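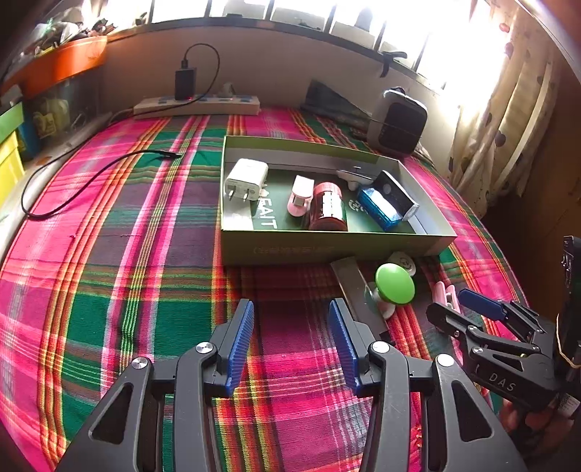
Dilwyn Watkins

How to Reseal the Edge of a Bathtub

The bead of silicone between a tub and the wall takes a lot of movement. Every time the tub is filled it drops a little, and old sealant that has gone hard will pull away from the tile. Replacing it is an easy job, but you need to leave the tub alone overnight afterward.

What you need

A utility knife or plastic sealant scraper
Silicone remover
Rubbing alcohol and paper towels
Masking tape
One tube of bathroom silicone, mold resistant
A caulking gun

Take out the old bead

Cut along the top and bottom of the old silicone with the knife held flat, then pull it off in strips. On an acrylic tub use the plastic scraper only, as a blade will leave marks you can't polish out. Brush remover over whatever is left and give it the time stated on the tube. Scrape again, then wipe both surfaces with alcohol and let them dry.

If the gap is wet inside, stop there. Leave it open with the bathroom door propped and a fan running until it is dry. Mine took 2 days in March.

Fill the tub

Put the plug in and run cold water up to just below the overflow. The weight opens the gap to its widest, so the new bead won't be stretched later on. Keep the water in until the silicone has cured.

Tape and seal

Run one line of tape along the tile and one along the tub, 7 mm apart. Cut the nozzle at an angle, a bit narrower than the gap between the tapes. Start in a corner and push the gun along at a steady speed - stopping halfway leaves a lump.

Smooth the bead with a wet finger in one pass for each side. Pull the tape off right away, at a low angle, before a skin forms.

Most bathroom silicones need 24 hours before they get wet. Check the tube, then drain the tub.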